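Does a Cup Really Keep Small Things Safe?

Grown-ups love to say "put it in a cup so you don't lose it." Maybe you have heard this about a baby tooth, a bead or the last piece of a puzzle. It sounds smart. But is it true? Let's not believe it just because a tall person said so.

Start with the table. A tabletop is flat, and flat sounds safe. Then somebody sneezes, or a sleeve slides by, and a tiny thing can shoot right off the edge. A cup has walls. To get out, your tiny thing would have to climb, and beads are terrible climbers.

So far, so good for the grown-ups. Now look at the kind of cup people use. Lots of them are clear plastic, and you can see straight through the bottom.

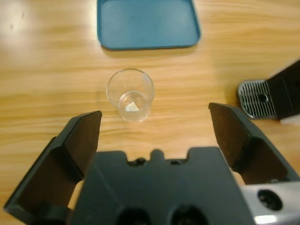 A small white piece in a clear cup, with a blue-green tray behind it on the table.

White on wood is easy to spot. What about a clear bead? Or a brown seed on a brown table? I have my doubts. A see-through cup doesn't hide anything, but it doesn't help your eyes much either. It borrows its color from whatever is under it.

A light plastic cup has another problem. It tips. Bump it with your elbow and the walls that kept your treasure in are now a slide.

Trays get a lot of praise too. "Everything stays on the tray!" Well, does it? A tray with a low rim may stop a rolling pea if the pea is slow. I would not bet my dessert on a fast one.

Test it yourself, and don't take my word for it either:

Crumple 2 little balls of paper, the size of your fingertip.
Put one in a cup and one on the bare table.
Fan them with a book, gently at first and then harder.
Write down which one moves first.
Try again with the cup on a tray.

Dénes Szűcs tried this at his kitchen table one Tuesday and the cup itself fell over — his paper ball ended up under the stove. He still says cups are better. I say use a heavier cup.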